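Zasmont Handling Rules: README

Welcome, and thanks for reading this before you pick anything up! These are the house rules for collecting demonstrations with hand-held grippers at the Tisum bench, written down by Hernán Villanueva after a good many chats over coffee, and last revised on Monday, June 22, 2026. They travel with the data so that anyone using it knows what the operators were asked to do.

Starting position

Every recording begins with the fingers open and nothing between the pads, over a clear patch of table. Please hold still for a slow breath before you move off (it feels silly at first, but it makes trimming so much easier).
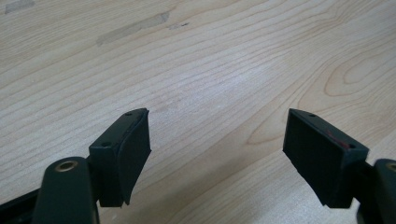 Pads and fasteners

Check both pads at the start of a session and again after every 19 recordings. If a gripping face has begun lifting from its block, put the tool aside and write it in the log, even if you reckon it will last until lunch. Scuffs and old marks on the body are fine, and so are stains on the table, so long as they stay the same colour all day.

Two tools at one table

When two grippers are in use, keep a clear stretch of wood between them and agree out loud on who moves first. Cables should hang down the operator's own side and stay well away from the fingers. Hold the tool by its handle area, and keep your hand off the marker plate, as a covered marker can spoil the tracking for the whole take.

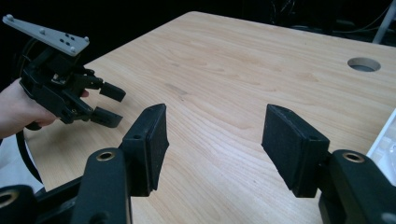 Can I delete a recording that went badly?

Please keep it and label it "failed" in the Vávra sheet. Drops and fumbles are useful to the people training on this set, and only recordings that show someone's face or private papers are removed.

Naming and release

Batches are numbered in order and closed at 77 recordings, with no gaps filled in afterwards. The next release goes to Clindutier in September, and corrections to this file are very welcome before then.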